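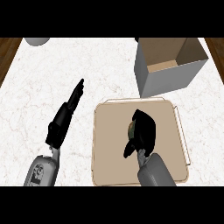

**Batar, ground floor lab – March**

Open day notes, mostly so whoever runs the Perelix station next time doesn't start from zero.

We ran the two-arm demo in sim on the big monitor. Same marble counter as before, box at the back, beige tray in front of it. Right arm has the black object up over the tray, left arm is empty with its fingers closed, parked over bare counter. I left that view up between groups and most of the questions came from it.

Asked most often: why is the left arm doing nothing. Answer I gave was that the task script only calls it when the right arm needs help. People accepted that, but a visitor from Cuadros wanted to know if the idle pose was planned or just where it ended up. It's set by hand in the config. Should be written down somewhere other than my head.

Second most asked: is it real. The marble veining fools people from the back of the room. Put a "simulation" card by the screen before the next one.

Settings used: 300 steps per episode, reset after each group, seed 271. Tried 100 steps first thing and it ended too early to talk over. Groups of 5 worked well, more than that and the back row can't see the fingers.

Levex brought their own laptop and wanted to load a different object. Their mesh had the wrong scale and we ran out of time. They'll send a fixed one.

To do:

- change the default object color, black on black fingers is hard to read when the left arm gets close
- try a camera placed farther back
- longer HDMI cable
- save the idle pose in the shared config

Packed up at 4:30. Sim machine left on, logs still copying.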